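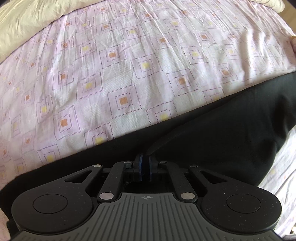
Mutua Rashidi

The bus to Okell left at four, and by two I still had not folded the black.

I had brought it out of the closet in the morning and laid it across my parents' bed, on the sheet with the little squares, and then I had found other things to do. I washed the cups. I called the Mwakalinga office and told them I would be away until they heard from me. I swept the step, though it had been swept. When I went back in it was lying where I had put it, and the duvet was still pushed up toward the pillows the way my father leaves it. He has never made a bed in his life. He gets out and walks away from it.

"Are you packed?" he said from the kitchen.

"Nearly."

"What's nearly?"

I didn't answer him. The bag was by the door with my shoes in it.

My mother bought those sheets at the market in Muno, the summer I finished school. She paid 90 for the set and was told by everyone that she had paid too much. The purple was too pale, my aunt said, it would be gray in a year. That was 16 years ago and the squares still have their orange and yellow middles. When I was sick I used to be put in that bed during the day, and I would follow the dotted lines with a finger until I fell asleep. My aunt came to sit with me once and said it again, that they would go gray.

It was my aunt we were burying. My mother had gone ahead three days before to help with the food and the chairs, and she had called the night before to say bring the black, the good one, at the back, and don't roll it. Fold it. She said it twice. She said that if I rolled it she would know.

So I folded it. I brought one side over and smoothed it with my forearm, then the other side, and it came out crooked and I shook it loose and began again. It has a kind of slipperiness to it, and it moves when you think you're done. My mother does this standing up with her chin, holding the top edge against her chest, but I don't have the knack and had to do it flat on the bed like a child with a map.

My father came and stood in the door with his tea.

"She does it in thirds," he said.

"I'm doing it in thirds."

"Then that's a big third."

He put the cup down on the floor and came around to the foot of the bed, and we both looked at it.
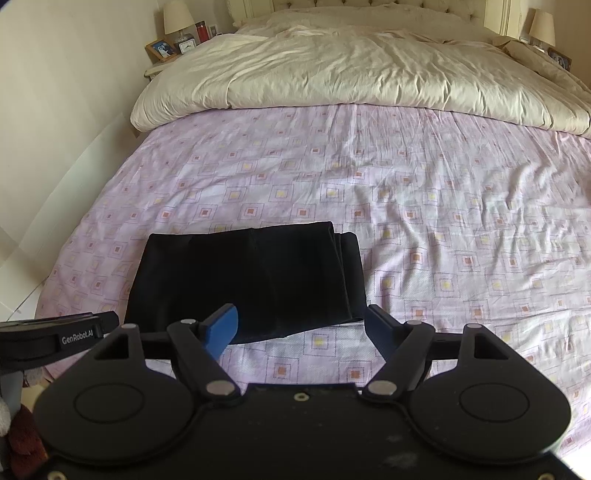 "It's fine," he said. "It's a fold. Leave it."

"She'll know."

"She'll know whatever you do." He sat down on the edge of the mattress, and I thought he was going to say something about my aunt. They had not spoken much since the business with the plot at Urix, when he lent her husband 1,000 and she told people it had been a gift. My mother went on visiting. My father stayed home and asked, every time, whether the road had been bad.

"You could come," I said. "There are seats. I asked."

"Who would feed the hens?"

"Anyone would feed the hens."

He ran his thumb along the sheet, where it was wrinkled, and pulled it straight. It wrinkled again when he let go.

"She said these would go gray," he said.

"I remember."

"She said it in front of the man who sold them. Your mother was ashamed. She carried them home on her lap and didn't open them until July." He bent down for his tea and drank some of it. "What time is the bus?"

"Four."

"That's the one that stops at the mill?"

"Both of them stop at the mill."

He nodded. I picked up the black with both hands under it, the way you carry a tray, and took it to the bag and set it on top of the shoes — then took the shoes out and put them underneath in a plastic sack, as I should have done to begin with. When I turned around he was on his mother's old chair in the hall, looking for his other sock.

"Ask next door about the hens," he said. "And bring me the brown jacket. Don't fold it, I'll wear it."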